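Varkero cell

The Varkero cell is a two-armed tabletop robot workstation used for handling cloth, chiefly garments such as jeans. It is assembled from bought-in parts on a frame of aluminium extrusion, with both arms fixed at the front and working towards the back wall. The plans are distributed under the name Closine, which covers the frame, the wiring and a written upkeep routine. Claims made for the cell's low maintenance have been repeated widely, mostly by people who sell it, and the evidence for them is thin.

Layout

Each arm stands on a black mounting plate attached to the front rail, one to the left and one to the right. The arms end in black grippers. Control boards sit low down, beneath the plates, where they can be reached without taking the enclosure apart. The Closine plans call this "open access". It also leaves the boards and their wires exposed to lint, and the upkeep routine gives lint a single sentence.

The walls are planked in wood with a pale pinkish-white finish, and the work surface is a grey marble-patterned slab. Promotional text has described the surface as chosen for its contrast with dark cloth. No test comparing it with a plain surface has been published, and an early parts list gives the pattern as optional. 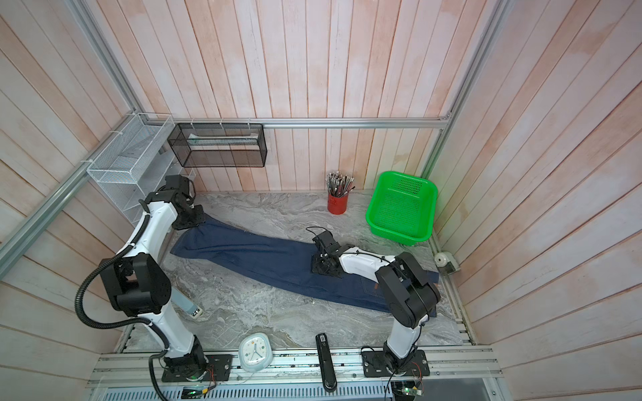

Setting up

Setting up begins with the frame. The rails are squared and tightened before the plates go on, and the plates are bolted down before either arm is lifted into place. The written routine allows 40 minutes for this stage. Owners' reports collected in the Pultunex newsletter give longer times, and several say that the figure leaves out the levelling of the slab.

The arms are then taught a shared origin. Each gripper is brought down by hand to a marked point on the surface, the position is stored, and the other arm is taken to the same point. If the two stored positions disagree by more than 5 millimetres the procedure is repeated from the start. Critics have called this limit generous. A fold in denim may hide such an error, but a shirt collar will not.

Jeans are the usual cloth for the first trial. The pair is laid diagonally, with one gripper pressing near the hem end and the other at the middle of the garment. Supporters regard this as a demanding test. Others have pointed out that heavy denim keeps its shape when left alone and is among the easier fabrics a machine could be given, so a good result says little about knitwear or linings.

Everyday objects are normally kept in the cell along with the cloth. They are said to make the workspace more like a real room. Whether they improve the work is disputed, and the plans give no rule for choosing them or for how often they should be moved.

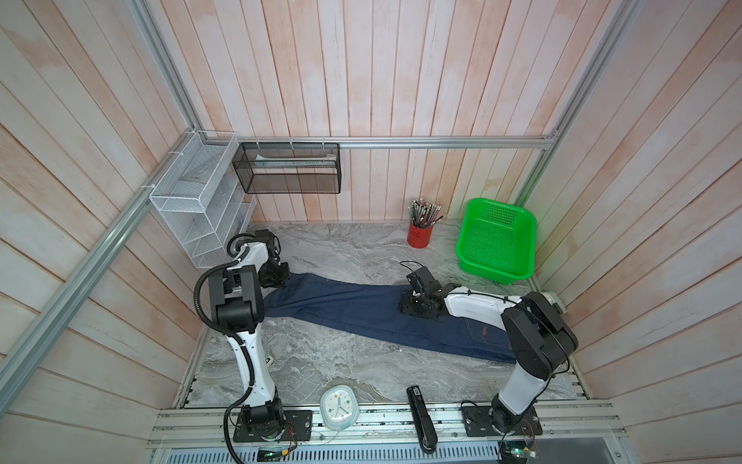
Upkeep

The routine divides upkeep into daily and monthly work. Daily work consists of wiping the surface, clearing threads from the gripper fingers and looking over the cables for rubbing. The corrugated conduit on the left arm is the part most often mentioned in complaints, as it loops freely and can catch when the arm folds back on itself. The suggested remedy is an extra tie at the base. Some owners report that this moves the strain further up and cures nothing.

Monthly work covers the plate bolts, the board connectors and a repeat of the shared origin. The bolts are to be checked with the power off. Earlier copies of the routine omitted this instruction, and the omission was put right without any notice to those already using them.

Repair

Most repairs concern the grippers. Finger pads are sold by Ichikawa in matched pairs, and the fingers must be set again after any change. The supplier's leaflet says that a worn pad can be judged by eye. This advice is doubtful: pads returned as worn out have been found to grip well, while others that looked sound let cloth slip.

Joint faults are less common and harder to trace. The arm has to be unbolted with its plate, and the origin is lost when this is done, so a short repair can take up most of a working day.

Reliability claims

The figure most often quoted for the cell is 337 hours of running between faults. It comes from one trial, in which stoppages cleared by hand were left out of the count. The trial log lists 151 of these, among them dropped hems, snagged cables and pauses with no cause given. The full log has been requested several times through the Pultunex newsletter. Only the summary pages have been released, and a revised trial promised for October had not appeared when the last issue went out.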